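The Rail

The listing said the flat had been cleared by a professional, and Ashley Birkett read that sentence three times on the train because she didn't believe it the first two.

She had her reasons. The firm was called Catterall, and it had charged her late aunt's estate $807 for what the invoice called a sensitive clearance. When she phoned to ask what had been sensitive about it, a young man told her that sensitive was the name of the package. There was also a standard. He couldn't tell her the difference.

"Did you take the cabinet?" she asked.

"Was the cabinet on the list?"

"I don't know. I never saw a list."

"Then I'd say we left it," he said, and sounded pleased with how that had come out.

She got there at four on the Wednesday. The key stuck, as it had stuck all through her childhood, and she took this as the first honest thing anyone had offered her that day. In the hall there was a pale square where the mirror had been. The coats were gone. So was the rug, and good riddance.

The back room was another matter. It had never quite been a bathroom, though it had tiles, and it had never been a bedroom either. Her aunt called it the dressing room when there was company and the dump when there wasn't. As far as Ashley could tell, Catterall had opened the door, looked in, and closed it again.

The white cabinet was still there with its glass doors and its bottles behind them. The gray curtain was there, and the bath mat, a teal blue she had always disliked. On top of the cabinet lay the usual mess of wires. And across the middle of it all stood the rail, chrome on black legs, the kind shops use, which her aunt had bought from a shop that was closing and had talked about for years afterward as if she had robbed the place. 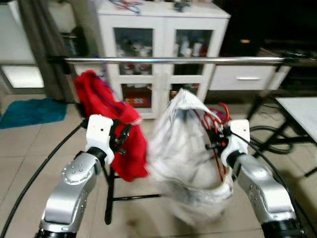
The red thing was what her mother wanted. "Bring me the red," she had said on the phone, and would not say what the red was. A dress? A robe? She said Ashley would know it. Ashley's mother believed that people would know things, and held it against them when they didn't.

According to the family, the red had been made by Fernanier. Ashley had heard this so often as a child that she was grown before it struck her to wonder what Fernanier was. Her mother thought it was a dressmaker. Her uncle said it was a street. Her cousin, who had once sold scarves at Brastora and considered herself in the trade, said that a real Fernanier would fetch $2981 at auction, and when Ashley asked where she had gotten a number like that she said it was well known.

It did not look like $2981. It looked like red cloth. Ashley took hold of a fold and turned it over, hunting for a label, and found none. That proved nothing, as her cousin would be sure to tell her. The good ones never had labels. The good ones, if you listened to her cousin, were identified chiefly by the absence of any sign that they were good.

She took it down anyway and laid it over her arm. It weighed less than she had expected.

Then she went through the drawers. She told herself she was being thorough. The top one held batteries and a guarantee card for a hair dryer, and the next held more wire. The one under that held an envelope with her aunt's handwriting on it. It said FOR THE RED, underlined, and inside was a receipt.

Ashley sat down on the edge of the bath mat to read it, the floor being cold.

Proltari Dry Cleaning and Alterations, it said. One lady's garment, red. Hem let down, seam repaired. Paid, $8. There was a June date with the year worn off. At the bottom somebody had written, in a different pen, Customer says do not press, and below that, in her aunt's hand again, They pressed it.

She read it twice. She was a person who audited expense claims for a living, and she knew how little a receipt will tell you. It tells you money changed hands. It doesn't tell you who wore the thing, or where to, or why a woman who gave away her wedding china without a blink should keep a slip of paper for a hem.

Her phone rang.

"Have you got it?" said her mother.

"I've got something red."

"Is it beautiful?"

Ashley looked at it. The light from the hall was poor and she did not want to be rushed. "It's been altered," she said. "The hem's been let down."

There was a silence on the line, longer than her mother usually allowed.

"Down?" said her mother. "She was shorter than me. Why would she let it down?"

"I don't know."

"She told me it was lost. I lent it to her for one night, and she told me she'd left it in a taxi. I gave her $200 toward the taxi company's lawyer."

"There was a lawyer?"

"She said there was a lawyer."

Ashley put the receipt back in the envelope and thought about a lawsuit against a taxi company over a dress, and about her mother, who was no fool, handing over the cash. She thought about the hem as well. Her mother was five foot nine. Her aunt had needed a stool to reach the top shelf.

"Mom," she said, "was it ever really a Fernanier?"

"Of course it was," said her mother. "She made that up when we were girls. Bring it on the early train, and don't fold it."

Ashley looked around for something to carry it in.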